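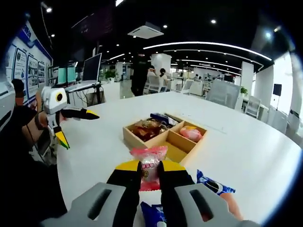
Home Projects People Journal Contact

Filed under: Housing, Interviews

Thitima Srisuk lights up when she gets to the stairs. Her practice, Fekete, finished the Lidov courtyard homes in May, and all 24 front doors open onto one shared brick stair. "I wanted it wide enough to stop and talk on," she says – and it is! The planners pushed for 3 separate cores. "We drew it again and again. The light at the top landing won them over." Next up is a library in Ultel.

We use cookies to improve your visit. Accept | Settings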